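### 3.2 Play food and the naming habits of young children

We came to the naming study by a roundabout road. The first plan, drawn up at the Usley preschool in November, was simply to learn how long a child of three or four would stay with a pretend meal before wandering off to something else. But the teachers kept telling us, very kindly and rather firmly, that the talk was the interesting part, and after a few mornings of sitting on small chairs and listening we had to agree with them. A child who calls a thing "bread" at the start of a game may well call it "the baby's dinner" a few minutes later, and a word list that scores only the first answer throws away most of what the child has to tell us.

We worked with 44 children at two sites, Usley and Tridinari, and wrote down 155 naming turns in all. A naming turn, as we use the term, begins when a child first gives a word for a toy and ends when the talk moves on to another toy or to something else altogether (lunch, very often, or shoes). Of these turns, 70 held more than one name for the same toy. We did not correct the children, and the adults at the table were asked to use the child's own word whenever they answered. This took some practice – grown-ups are quick to fix a word without noticing that they have done it.

Theano Antoniadis coded all of the turns by hand, following the scheme set out by Galanis for shop play and adding a class of her own for names borrowed from a sibling or grandparent. She marked 23 turns as unclear, and we have kept them in the counts but left them out of the comparisons in Section 4.
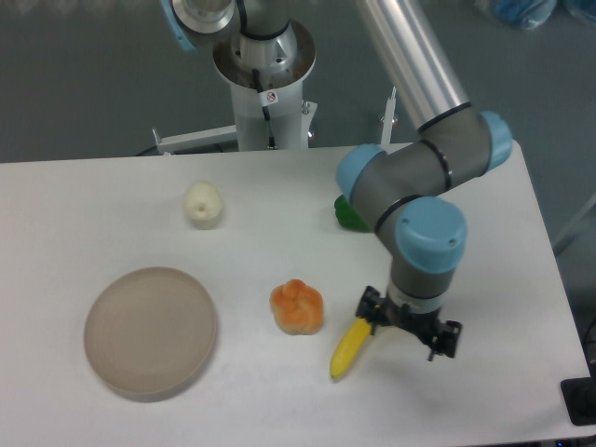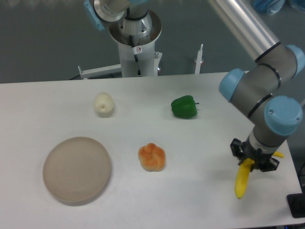 **Figure 3.** Play food and a plate on a white table.

Toy foods differ a good deal in how firmly they hold on to their names, and we think this deserves more care than it usually gets when materials are chosen. Some shapes leave a child very little room for doubt, and others invite a whole string of guesses. In Figure 3 the banana is the first kind, while the small whitish piece with the dimple could pass for a pear, an onion or a bulb of garlic, and we would gladly accept any of the three from a four-year-old. A set made up only of the first kind gives tidy scores and short conversations. We would therefore suggest a mix, with the plainer toys brought out first so that shy children have something easy to say before the guessing begins.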